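## Teaching two arms to share one belt: the handover recipe

You've got both arms calibrated, the grippers close when you tell them to, and now you want the two policies to work on the same conveyor without bumping into each other. This is the part I enjoy most! The notes below follow the method we call Kaimal, as we run it on the Brultwood bench, and they assume you've already done the single-arm tutorial.

### The idea in a paragraph

Each arm gets its own small policy, trained on its own demonstrations. The only thing they share is a single number between 0 and 1, the *claim*, which says how strongly an arm wants the belt. Whichever arm has the higher claim moves in, and the other one keeps its gripper above a fixed height until the number drops. We tried a full joint policy first – it needed far more data and it still froze whenever both arms wanted the same part.

### 1. Mark out the surface

Tape a grid over the paper before you fix anything down. You'll use the squares to vary the start positions, so number them in your log and keep the same numbering for both arms. Set the conveyor down along a tape line if you can.

### 2. Record the demonstrations

Record 120 episodes per arm with the other arm parked, then 576 with both arms live. Move the trays to a new square every so often, and swap them over now and then too. Push-button switches are lovely parts for this: the round cap gives the gripper something clear to aim for, and the base makes it obvious if the part has been set down crooked.
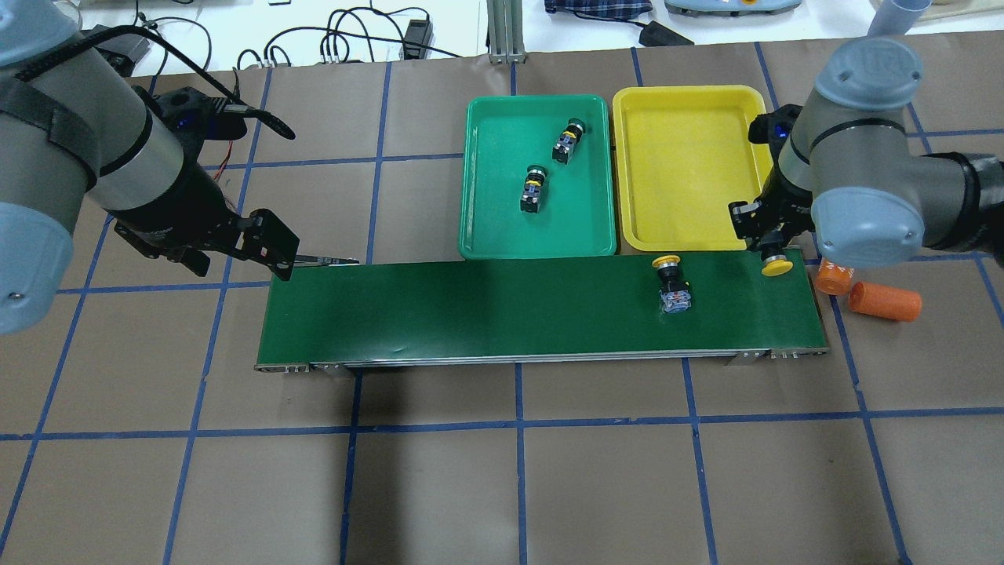
*Two arms at the belt, with a switch standing on it and the right gripper holding a yellow button.*

Save the wrist height with every step. The claim is worked out from it afterwards, and adding it back in later is a miserable job (I've done it once).

### 3. Label the claims

Run the Skarnlow script over the whole set:

```
skarnlow label --episodes all --signal claim --min-height 0.12
```

Look through a handful of plots by eye. The two curves should cross cleanly. If they run along together for a long stretch, drop that episode.

### 4. Train and test

Train each arm separately for 3455 steps, then load both and start with the belt stopped. In our July runs we made 399 test handovers, and the shared claim beat the joint policy on every tray layout we tried – I was delighted. Most of the failures left were poor grasps on parts lying close together, so that's where I'd spend your next batch of recordings.

If the arms hesitate at the belt, raise the gap between claims a little before you touch anything else. Configs are in the Flovodska folder, under `handover/`.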